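Delia Bustos
robots, kitchens that don't exist, too much tea

ok thread time. we finally have numbers on the thing I've been muttering about since May and I promised people I'd write it up before the talk. doing this fast, sorry in advance

short version: we train a policy entirely in simulated kitchens, and the question is which training episodes are worth keeping. everyone keeps the successes and bins the failures. we think some of the failures are the good stuff

we call the method Sestine. no it doesn't stand for anything. yes people ask

background for anyone not in the weeds. you run a robot in sim, it tries a task, it works or it doesn't. you collect the runs that worked and train on those. then repeat. simple, kind of boring, works pretty well up to a point

the point being that the policy gets great at the middle of the task and stays bad at the ends. the reach in, and the bit where it has to get back out again without whacking anything

and if you only keep clean runs it never sees itself in trouble. so when it IS in trouble (elbow against a door, wrist at a dumb angle) it just freezes or pushes harder. pushing harder is worse

Sestine does one thing. when a run fails, we rewind it to the last state where it could still have been saved, and start fresh tries from there. if any of them get out and finish the task, that recovery goes in the training set. the rest of the failed run gets thrown away

so you get a pile of short clips that all begin in a bad spot and end in an ok one. that's the whole trick. Hetdale (our older pipeline, rip) used to delete every one of these

how do we find the last saveable state? we cheat. it's sim. walk backward through the run, try 10 restarts at each stop, first stop where at least one of them makes it is the one we use. costs compute. no elegance at all

I had a much fancier version with a learned score for how doomed you are. it lost to the dumb version. I spent most of May on it. moving on

the tasks. all fridge stuff, picking something off a shelf and bringing it out. I like fridges as a test because the door is a wall you can't ignore and the shelves are a ceiling you can't ignore either. tabletop tasks let the arm come in from above with tons of room and you end up measuring not very much

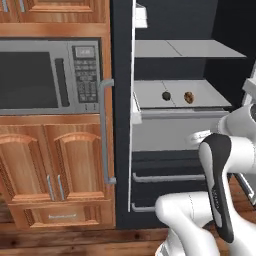 What we care about in these tasks is where the whole arm goes, not only the hand. Most of our old success checks looked at the gripper and the target and that was it. But look at how much arm is down in that lower right corner compared with two small round things on the middle shelf. The wrist is a fairly small part and it has to get in over a crisper drawer and under the shelf above, while that big round elbow needs somewhere to be the entire time. So the new check scores contact on every link, and a run that gets the food but drags its forearm along the door counts as a failure. Made all our numbers go down overnight lol. Good

since someone will ask, yes the rest of the kitchen is there too, microwave, cabinets, wood floor, the lot. nothing in this task touches them. we leave them in so the camera input isn't a fridge floating in a void. policies trained on floating fridges get weird

ok results

2,222 held-out episodes. layouts the policy never saw in training, food placed in new spots, door opened by differing amounts

clean-runs-only baseline: 61 percent
Sestine: 80 percent

same network, same training steps, same total number of clips. the only change is what's in the pile

I really want to stress the "same number of clips" part. first draft of this we just ADDED recoveries on top and of course it did better, it had more data. a labmate caught it and was very nice about it. the numbers above are with recoveries swapped in for clean runs, one for one

where does the gain come from? mostly the way out. reaching in got a bit better. getting back out past the door with something in the hand got a lot better, and those are the runs where the baseline would jam and just sit there

watching the rollouts side by side is the fun part. baseline bumps the shelf, keeps going, bumps it again. ours bumps it, backs off a little, comes in lower. we never told it to back off. it's in the clips because backing off is what the restarts that survived tended to do

stuff that doesn't work, because there's plenty

1. fridge packed full. most of our layouts are sparse, a couple of items on a shelf and lots of air. crowd the shelf and both methods drop hard and the gap between them shrinks. I don't have a good story for this yet

2. dropped food. there's usually no saveable state after a drop, so Sestine goes back to before the drop and learns a firmer grip I guess? it doesn't learn to pick things up off the floor. some people will call that a recovery failure and I think that's fair

3. drawers. tried it on crisper drawers for a bit. our drawer physics are bad enough that I dont trust the results in either direction so they're not in the paper

4. this is all sim. every number here. the real arm comparison hasn't been run. please don't quote the 80 like a kitchen robot works 80 percent of the time, it does not, I have eaten lunch near one

question I keep getting: isn't this just DAgger? cousin of, sure. the difference is there's no expert. no person steering, no planner handing out the right answer. the restarts come from the policy itself with some noise on it, and sometimes it gets lucky, and we keep the luck

other one: what if it never gets lucky? then you rewind further. worst case you end up at the start of the run and you've made an ordinary clean episode. so it falls back to the baseline, slowly and expensively

noise amount matters more than I'd like. too little and all 10 restarts do the same dumb thing. too much and the recoveries look like somebody shaking the arm in a bag. we picked one setting on the training layouts and left it alone – there's a plot in the appendix, it's not a pretty plot

one more detail that cost me a week so maybe it saves you one. when you rewind, restore the joint velocities too. I was only restoring positions. every restart began from a dead stop, which is a much easier place to recover from, and the results looked amazing. too amazing. fixed it, lost a chunk of the gain, kept the rest. numbers in this thread are all post-fix

also save your random seeds. you know this. I knew this

the scene set is called Zestitz, we're releasing the layouts with the episode lists so you can run the exact same held-out split. the code is a bit of a mess but it runs. Du (the restart scheduler) is a separate repo and you don't need it unless you're on a cluster

giving the short talk on this 21st June, slides will go up after. poster is the same thing with bigger fonts

if you've got a contact-heavy task with a tight exit, like ovens or dishwashers or low cupboards, and want to try this on it, message me. esp dishwashers. I have a theory about the bottom rack and no scene to test it in

typo in post 3 of the paper thread from last night btw, it says "saveable sate". leaving it

ok going to go find food. replies tomorow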